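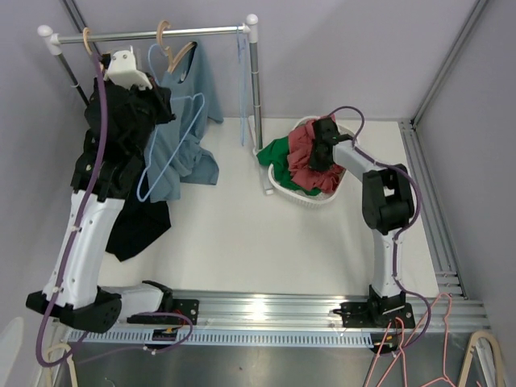

5. Colgar la ropa en el perchero de sobremesa Lerna

¡Ya está montado el perchero y empieza lo bueno! En este apartado pasamos la ropa del cesto a la barra. Con un poco de práctica se coge ritmo enseguida, y da mucho gusto ver cómo va bajando el montón.

Antes de empezar

Compruebe que los dos postes están bien encajados en los pies (apartado 3) y que la barra no gira al tirar de ella con la mano. La barra mide 640 mm entre postes y admite hasta 28 perchas finas. Con perchas de madera caben bastantes menos.

Pasos

1. Coloque el cesto junto a uno de los postes, por fuera de la barra.

2. Saque las prendas de una en una. Si salen dos enredadas, vuelva a dejarlas en el cesto y sepárelas allí.

3. Sujete la prenda por los hombros y sacúdala una vez, con ganas.

4. Abroche el primer botón de las camisas. Las camisetas se dejan como están.

5. Introduzca la percha por el bajo, nunca por el cuello: así no se da de sí.

6. Cuelgue la percha con el gancho mirando hacia atrás y deslícela hasta su sitio. Empiece por el centro y vaya alternando a un lado y a otro.

7. Repase costuras y puños con la palma de la mano. ¡Se ahorra media plancha! 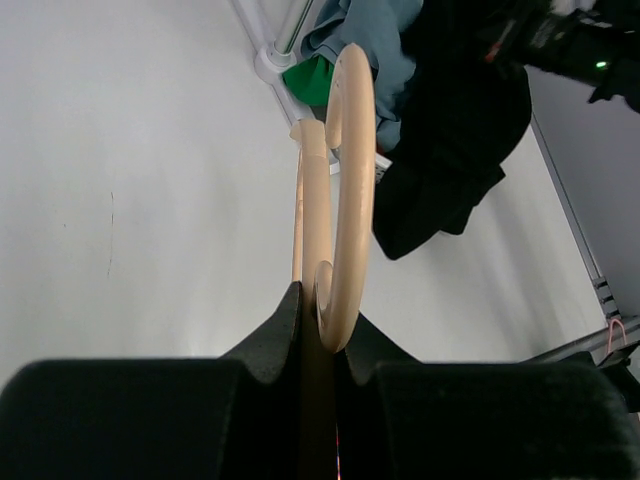 Fig. 5.2. Gancho de plástico de color crema, sujeto entre dos dedos negros.

Nota. Las perchas de plástico y las de madera pueden mezclarse sin problema. Nosotros ponemos las de madera para las camisas y dejamos las de plástico para lo ligero, pero cada casa tiene su sistema.

Nota. Las prendas largas llegan a tocar la mesa. Pase un paño limpio por la superficie antes de colgarlas, o dóblelas por la mitad sobre la barra.

PRECAUCIÓN: no cuelgue abrigos mojados ni cargue todo el peso en un solo extremo. Si la barra se comba, retire prendas y vuelva a apretar los postes.

Recambios

Juego de ganchos: ref. 2890. Tapones para la barra: ref. 3846.

Texto: Randi Halvorsen. Revisado el 15 mar 2020.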